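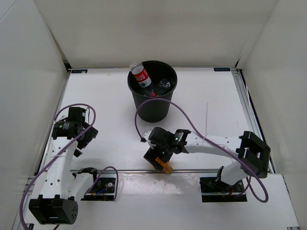
Bavik

Home News Clubs Sports Lunch Menu Contact

So the robotics club finally let me sit in on a work session, and I stayed way longer than I meant to. (Sorry, math homework.) They're getting ready for the Lallilholm Cleanup Challenge in December, where teams have to get two robot arms to pick up litter and drop it in a trash can, all without anyone touching the controls.

Our team is called Pornusell, and please don't ask me where that came from, I got three different stories. They work in a white box with the two arms bolted to the floor and a black wastebasket near the back. When I took my picture there were already bottles in the basket, one of them sticking up out of the top at an angle, and the right arm was holding a little orange thing just above the floor. I had no idea how tense I could get over something that small!

The way it works is kind of like teaching a puppy. Somebody steers the arms through the whole job by hand, over and over, and every run gets saved. Then the computer studies the runs and tries it on its own. The club has 389 saved runs so far and they want 403 before they train again, so they're nearly there. I got to do one myself, and I was terrible. My gripper kept closing on air, and when I finally got hold of a bottle I smacked it into the rim of the basket. They threw that run out, and I don't blame them.

Bottles are the hard part, I'm told, as they roll and the plastic is so shiny that the software gets mixed up about where the edges are. Small stuff is easier to see but a pain to grip. The team argues about this a lot (loudly, and with snacks) and the current plan is to do the bottles first and leave the little pieces for the end of the round.

Money is the other thing on everyone's mind. The bake sale brought in $246, and the bus to Lallilholm costs $154, which leaves a bit for spare motors and cable. If there's anything left over they want a second wastebasket, so they can practice sorting.

The club meets in the Mészáros building right after last bell, and you don't need to know any coding to join. Bring an empty bottle with you, they'll put it to use.

More club news
Chess club moves to the library
Yearbook needs photos from the fall play
Garden club seed swap: what to bring
Marching band gets new hats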